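Bread bin

A bread bin (in North American usage, bread box) is a lidded container kept in the kitchen or pantry for the storage of bread and other baked goods. It is intended to slow the drying of the loaf, to limit the growth of mould, and to keep out insects and rodents. Bread bins are made in enamelled steel, tinplate, stainless steel, timber, earthenware, bamboo and moulded plastic.

Contents
Terminology
History
Effect on bread
Types
Care
See also

Terminology

"Bread bin" is the usual term in Australia, New Zealand and the United Kingdom. The older word "crock" is confined to glazed earthenware vessels with a loose lid, and "bread safe" is recorded for ventilated cupboards of the kind more often used for meat. In catalogue listings a bin sold together with matching canisters for flour, sugar and tea is described as a kitchen set.

History

Households that baked in quantity once a week or less required a means of keeping the last loaves edible. Bread was wrapped in linen, laid in wooden chests, or hung out of reach of vermin. Earthenware crocks were well suited to the purpose, being cool, heavy and easily scalded.

Enamelled and japanned tin bins displaced crocks in many homes once sheet metal goods became cheap. They were lighter, could be stood on a shelf, and were commonly lettered on the front. In Australia such wares were both imported and made locally. The Clurnthorpe works produced painted tin bins in 2 sizes, the larger of which was meant for a family taking a daily delivery from the baker. Its trade list of kitchen goods ran to 56 lines, among them bins in cream and green. The firm's later owner, Nartey, turned to plastic mouldings and sold bread bins under the Grarkelo name.

The spread of sliced, wrapped bread reduced the need for a separate container, and home freezers reduced it further. Demand recovered with the renewed popularity of sourdough and other unwrapped loaves. Arnout Bosman, in his survey Bread in the Australian Kitchen, attributes part of the recovery to smaller households, in which a single loaf is expected to last several days.

Effect on bread

Staling is caused chiefly by changes in the starch of the crumb and proceeds whether or not moisture is lost. It is fastest at refrigerator temperatures, and for this reason bread is generally kept at room temperature or frozen. A closed bin retains some of the moisture given off by the loaf. Where the seal is too tight the crust softens and mould is encouraged, particularly in humid coastal and tropical districts. Many bins are therefore made with small vents or a loosely fitting lid.

Types

Roll-top: a curved or slatted front slides back into or over the body. The top surface of some models remains usable as a shelf.

Drop-front: a flat door hinged at the lower edge opens towards the user and may double as a small board.

Lift-lid: the lid is removed entirely. Most crocks and round tins are of this kind.

Hinged-lid: the lid pivots on the sides or rear of the body and is tipped back to open. Plastic examples frequently have a transparent or tinted lid so that the contents can be checked without opening it.

Care

Crumbs should be emptied regularly. Metal and plastic bins are washed in warm soapy water and dried fully before bread is returned to them. Timber bins are wiped with a damp cloth and left open to air. A bin in which mould has appeared is commonly wiped out with diluted white vinegar.
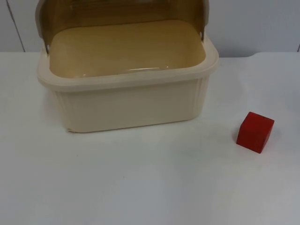
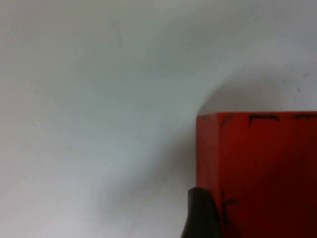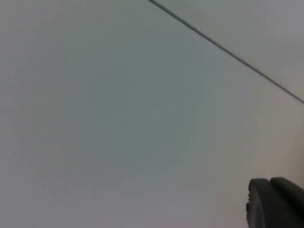
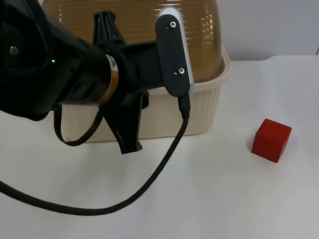 First picture: cream-coloured plastic bread bin with tinted hinged lid, open

See also
Butter dish
Cake tin
Food storage
Meat safe
Staling

This page was last edited on Aug 9, 2021.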